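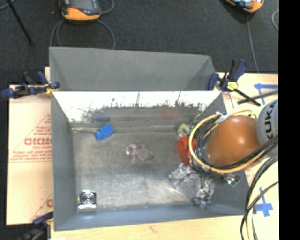 What are the bins made of, and can I throw odd-shaped stuff in them?
Gray sheet metal, single skin, open top. Odd shapes are what they're for. Blocks, rings, caps, small plastic bits, hard or soft, all fine. Keep it dry if you can.

Plikdale Open Metal Bin, large
Gray. Item 2317-L. Sold each or in sets of 4.

Quick rundown
Open box, flat bottom, no lid. Smooth inside walls so small parts slide down and don't hang up. Goes straight on a bench or on boards, no feet, no wheels. Boards are kinder to a carpeted floor than bare metal is, so use boards.

In stock at the Pavham warehouse. Orders in before 2 pm leave same day. Orders after that, next working day. October is busy, allow extra.

Finish
Left unlacquered inside on purpose. Painted bins look great for a month and then flake into your parts. Ours scratch instead. Walls start out shiny, and the bottom goes to a dull brushed look with scuffs and dark smudges where things get dragged. Normal. Not covered under returns, please don't send us photos of scratches from a bin you've had a year.

One thing to know, the high part of a wall can throw a lot of glare under strong overhead lights. If you sort by eye, turn the bin or move the lamp. Colored parts also reflect in the metal, so a red piece can look like two red pieces for a second. You get used to it. Matte liner sheet is listed under extras if you don't.

What people keep in them
Mixed small parts mostly. Returns waiting to be sorted. Toy blocks, play centers buy a lot of these. Hardware offcuts. Clear and see-through pieces are the hard ones, they pretty much vanish against worn gray metal, so put those in a seperate bin or use the dark liner.

Not for: liquids, food, anything hot out of an oven, acids, battery packs.

Cleaning
Wipe out with a damp rag, dry right after. Dish soap OK. No steel wool, no bleach. For sticky smudges use a citrus cleaner and wipe twice. Standing water will spot the bottom. Tip it, dont scoop it, when you empty it. Two people for a full one.

Edges
Rims are deburred but it's still sheet metal. Gloves when unpacking. Slip-on edge trim is an extra, black only for now, gray when Enache gets us more.

Extras
Liner sheet, matte, dark or light. Cut to fit, lift out to clean.
Edge trim, black, per bin.
Drop-in divider, one slot. Does not fit the old Prollcombe bins, people keep ordering it for those. Check your item number first.
Base boards, light wood, pair.

Shipping
Ships flat on a pallet, film wrapped. Single bins go in a carton. Sets of 4 need somebody there to sign. Check the corners before you sign, a bent corner is the usual damage and the carrier wont pay if it isn't on the slip. Write it down even if it looks small.

Returns
Unused, with the wrap, within the month. Trim and liners can't come back once cut or fitted.

From buyers

"Bought one, then three more. Noisy when you drop stuff in, very noisy, liner fixed most of that." Smaranda Bălan

"Use ours for lost pieces at the end of the day, everything goes in and gets sorted next morning. Bottom is scuffed all over now, still flat." Suqin Mao

"Good bin. Sharp-ish edge on one side, got the trim sent free. Would like a lid." Drita Dumitrescu

Lid: we know. Lots of you ask. Birgit Wegener is working on a drop-on one, no date yet, no price yet. Ask to go on the list and you'll get one email when it's ready.

Bulk
We had 575 on the floor at the last stock check so bigger orders are usually OK out of one batch. Mixed batches can vary a bit in color, more blue or more plain gray. If matching matters to you say so on the order. Can't fix it after.

Questions on fit, dividers or pallets go to Shahnaz Roy at the Pavham desk, mornings are best. Have the item number and your inside measurements handy. Measure at the bottom, not the rim.

Add to order
Add set of 4
Print this page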